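Start | Küche | Vorrat | Putzen | Werkstatt

Vorratsregal einräumen: Tipps für Trockenes und Knabbersachen

Von Jade Hawthorne

Drucken | Per E-Mail senden

Ein Vorratsregal braucht feste Plätze. Wer jede Packung dort abstellt, wo gerade Luft ist, kauft doppelt und wirft später weg. Im Laden lässt sich abschauen, wie Ware übersichtlich steht: hohe Dosen in einer Reihe, Schachteln mit der Vorderseite nach vorn.

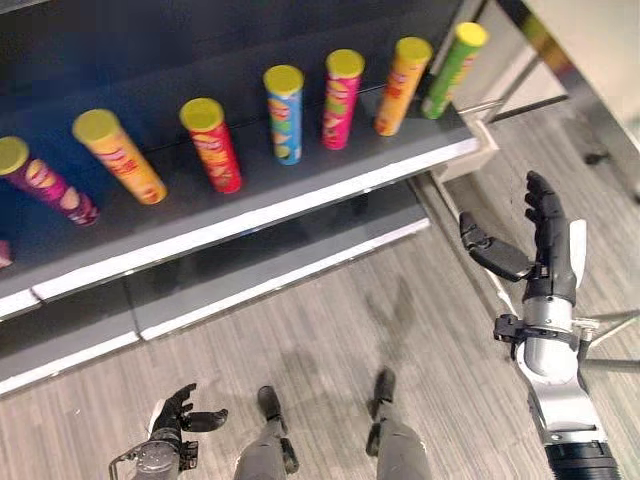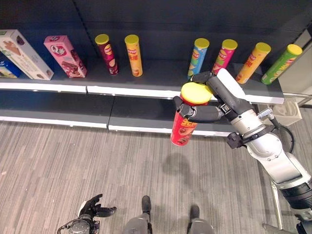
Vor dem Einräumen das Regal ganz leeren und die Böden mit einem Tuch und etwas Spülmittel abwischen. Krümel sitzen gern in den Ecken und ziehen Motten an. Erst wieder einräumen, wenn alles trocken ist.

Schweres kommt nach unten: Mehl, Zucker, Konserven, Öl. In Augenhöhe steht, was täglich gebraucht wird. Ganz oben ist Platz für leichte Dinge, also Chips, Kekse und Knäckebrot. Ein Regalboden mit 40 cm Tiefe wird schnell unübersichtlich — dort hilft eine flache Kiste, die man wie eine Schublade herauszieht.

Neues immer nach hinten, Älteres nach vorn. Das Haltbarkeitsdatum mit Filzstift groß auf den Deckel schreiben. Angebrochenes Mehl, Grieß und Nüsse in Gläser mit Schraubdeckel umfüllen. Papiertüten halten Motten nicht ab.

Leere Chipsdosen mit Deckel kann man auswischen und für Spaghetti nehmen. Lange Nudeln vorher in ein sauberes Stück Butterbrotpapier rollen, dann riechen sie nicht nach Paprika.

Schachteln, die ständig umkippen, mit einer Buchstütze halten. Auch ein schmales Brett an der Vorderkante tut es. Gillespie Jardine schrieb uns dazu, dass er alte Zeitschriftensammler verwendet und sie quer legt. Für Backzutaten in Tütchen geht das gut, für Gläser nicht.

Einmal im Jahr, bei uns im Juni, wird alles durchgesehen. Was in den nächsten Wochen abläuft, kommt in einen Korb neben den Herd.

9 Kommentare | 40 Mal geteilt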